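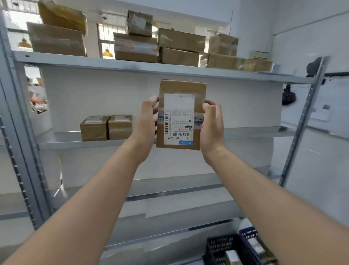 Step 3: Fill the lower shelves

Top shelf packed, bottom one bare? Move stuff down. Heavy boxes first, small cartons after. Two hands, one each side, dont grab by the tape.

Turn labels right way up and facing out. Saves 15 minutes of hunting later. Nothing stacked over two high unless its light.

Leave the midddle shelf for whatever goes out next.

Related tips
Cutting down big cartons
Marker or sticker? 24 labels tested
Garage shelves under 40 inches

Questions: Maiara Aguiar, Mokeo Home Tips | © Mokeo | Back to top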